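6.2 Setting out the cup station

This section covers the side table used for hot drinks in the Cellau break room layout. Complete section 6.1 (table assembly) first. The wire cup holder, part 723, is packed in the accessory carton together with the paper cups (sleeve of 100).

1. Place the table with one long side toward the wall. Leave enough clearance to wipe behind it.

2. Check that the table does not rock. Adjust the leveling feet as described in 6.1, step 9.

3. Wipe the top with a damp cloth and dry it. Do not use wax or spray polish — paper cups slide on a polished surface.

CAUTION: Do not cover the top with a loose cloth or mat. A filled cup can tip at a fold.

4. Set the wire cup holder on the table, away from the edge. Press down lightly on each corner of the base. All contact points must touch the surface.

5. Stand the cups upright on the table, with space between the rims so that each one can be picked up without touching the next.
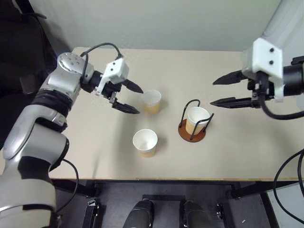
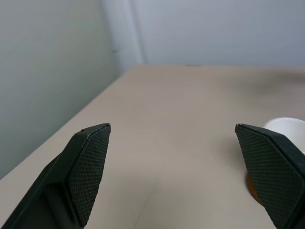
Fig. 6-2. Beige tabletop, matte surface. Paper cups and wire cup holder in the first view.

6. Load the holder one cup at a time. Lower each cup straight down until it rests in its ring. If the cup binds, lift it out and try again; do not twist it.

7. Lift the loaded holder by the handle and set it down again. Cups must stay upright. If a cup leans, replace it.

CAUTION: Fill cups no higher than 2 fingers below the rim before carrying. Hot liquid can cause burns.

Note: The holder accepts Plitilard and Tusach paper cups in the small size. Cups from the older Avotiņš sleeve have a wider base and sit too high in the ring.

Cleaning

Empty used cups before discarding them. Coffee and tea rings on the matte top come off with warm water and a drop of dish soap if wiped the same day. For older marks, leave a wet cloth on the spot for nearly an hour, then wipe again. Scouring pads leave shiny patches that cannot be removed.

Wash the holder by hand and dry it at once. Replacement holders are ordered under part 723; send requests to Oranuch Somboon, Parts Desk.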